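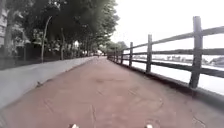 Delivery robot shown on waterside path

Residents of Tristetside got a look at a sidewalk delivery robot on Tuesday, when the Bralo company held an open demonstration on the paved path beside the water.

The robot, named Hsueh, drives itself and carries loads in a closed compartment. It ran between the concrete wall and the post-and-rail fence at walking pace, with a Bralo employee following on foot. The route was 600 meters long, and the robot made the trip 4 times.

Ilango Pinto, who leads field testing at Bralo, said the path was picked for its long straight stretch and for the place where the fence crosses ahead and the robot has to plan a turn. "A fence with gaps is harder for it than a wall," he said. "It sees the rails and it sees what is past them."

Visitors asked about bikes, dogs and rain. Pinto said the robot stops for anything that moves into its way and waits until the path is clear.

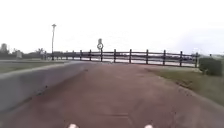

Next stop Dulside

Bralo will repeat the demonstration in Dulside later in April. It starts at 6 p.m. and is free. Children must come with an adult.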